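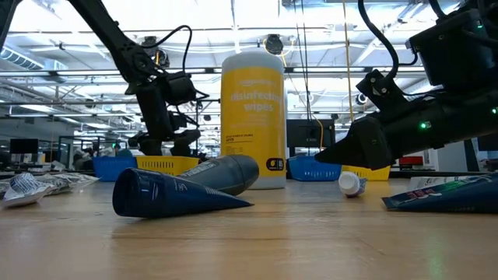

**Figure 2.** Bench with disinfecting wipes, tubes, bottles and packets.

### 3.2 Match withdrawals and the return to play

We turn now to the part of the study that took us the longest to put together, and that we confess we enjoyed the most, namely the question of what happens to a club badminton player in the weeks after she pulls out of a tournament through illness. Injuries have been written about at great length, and quite rightly, but a heavy cold or a stomach bug also takes people off the court, and the club secretaries we wrote to were very generous in telling us how often.

The entry lists gave us 2163 singles entries across the two regional circuits, Boltuvmont and Riihimäki, and of these 1174 belonged to players who entered at least one more event in the same season. Among that second group we found 101 withdrawals in which illness was the stated reason. We left out withdrawals marked only as "personal," even where a coach was quite sure in conversation that the player had been in bed with a fever, as we had no fair way of treating one coach's memory differently from another's.

Players on the Boltuvmont circuit tended to come back at the very next event they had entered, while those at Riihimäki more often skipped one and came back at the one after. We were puzzled by this for a good while. Postma (Anouk Postma, who kept the Riihimäki records and kindly read several drafts of this section) pointed out that the two calendars are built quite differently: Boltuvmont leaves a long gap after its December event, and a player who falls ill then has plenty of time to rest without missing anything at all. Once we set the December withdrawals aside, the difference between the circuits became a good deal smaller, though it did not go away.

Results on return were harder to read. Many players lost in the first round of their comeback event, but many of them had been losing in the first round before they were ill, and it would be unkind as well as wrong to blame the illness for that. We therefore compared each player only with her own earlier results, using the Zinura rating in place of raw wins and losses. The Widow Cup, a doubles event with its own substitution rules, is left out of this comparison and taken up in Section 3.4.

Ratings were taken as they stood in April 2025, and later corrections by the circuits have not been carried back into the tables.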